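At Closden, the robots learn on a faucet first

The open day at Closden began in a side room with two rows of chairs and a large screen. The robot arms were next door, behind glass, and would not move until after lunch. Before that, the staff of Pristard, the company that runs the site, wanted visitors to see where the training starts.

It starts in simulation. The Illik project teaches robot arms to handle things found in any kitchen or bathroom, and each object is first built as a plain 3D model. The faucet has a tall curved spout, a round base and a thin lever on a side valve. It stands by itself on a flat blue-gray ground, with nothing else to get in the way. An arm is put into the program later and has to find the lever and move it.

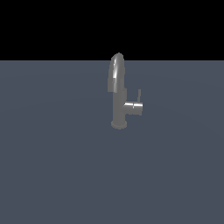 El Fassi, a plumbing supply firm that sent a small group to the open day, wanted to know why the model was not more detailed, and said that its own customers return levers over very small differences in feel. The Pristard team agreed that feel is the weak point. Shape can be learned on screen, they said, but stiffness has to be checked on real hardware.

One training run takes 4,000 tries. The team then picks 300 of them to study, mostly failures, and changes the settings before the next run.

After lunch the group moved next door. An arm was given 3 real faucets to work, one after another. It opened the first two on the first try. On the last it pushed too low on the lever and stopped - a technician reset it and it tried again.

The next open day at Closden is planned for March. Places are free but must be booked.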